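Home | Forums | Members | Search
Filed under: Game Room & Common Areas
5 replies | 51 views

Shared xiangqi table: cover and paper board

k_egilsson wrote:
Members are asked to comment on the present arrangement of the Kulora lounge table before the July schedule is confirmed. The printed sheet is laid directly on the teal-blue cover, and the wooden pieces are set out on it.

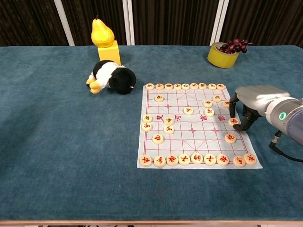
1. Table cover

viera.riha wrote:
I support keeping the felt. It is quiet under the pieces and protects the table.

damgaard_desk wrote:
I must disagree. Paper slides on felt. A folding board would be preferable for league play.

2. Other items on the table

grallura172 wrote:
The pear, the grapes, the tape and the plush toy should be moved to a side shelf during matches. Food should not be kept beside a paper board.

viera.riha wrote:
Agreed as to the fruit. I see no harm in the toy remaining at the back.

k_egilsson wrote:
Noted. The folding board will be priced, and the cover stays until then.

Share (5)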